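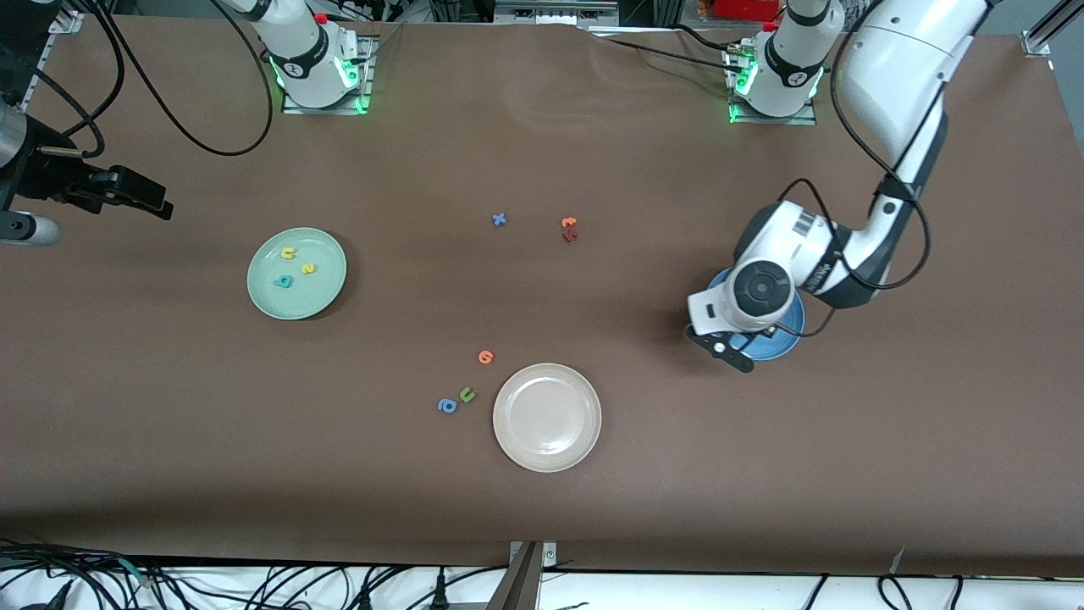
Kirsten wanted to know why a robot needs two arms to sort letters when she can do it with one hand and a biscuit in the other. It is a fair question, and one arm could do it. Two arms can each look after their own side of the table, so neither has to stretch as far.

We call our sorting robot Zamik. We have been building it in the shared workshop since July. Its job is to pick up foam letters and numbers and put them on plates.

How does it hold things?

At the end of each arm is a gripper. A gripper has fingers that close together, a bit like your finger and thumb. Foam is soft, so if the fingers squeeze too hard the letter bends. If they squeeze too gently it drops. We had to try up to 313 grips before we were happy with the setting for the letter "b".

How does it know where to go?

Each arm has joints, like your shoulder, elbow and wrist. Motors turn the joints, and a computer tells every motor how far to turn. When pieces lie close together, the computer must choose one and bring the fingers down without knocking the next one.

What are all the cables for?

Some carry electricity. Others carry messages between the arms and the computer.

Try it yourself

Ask a friend to shut their eyes. Put a foam letter and a plate on the table, then guide your friend's hand using only "left", "right", "up", "down", "open" and "close". Swap over when the letter is on the plate.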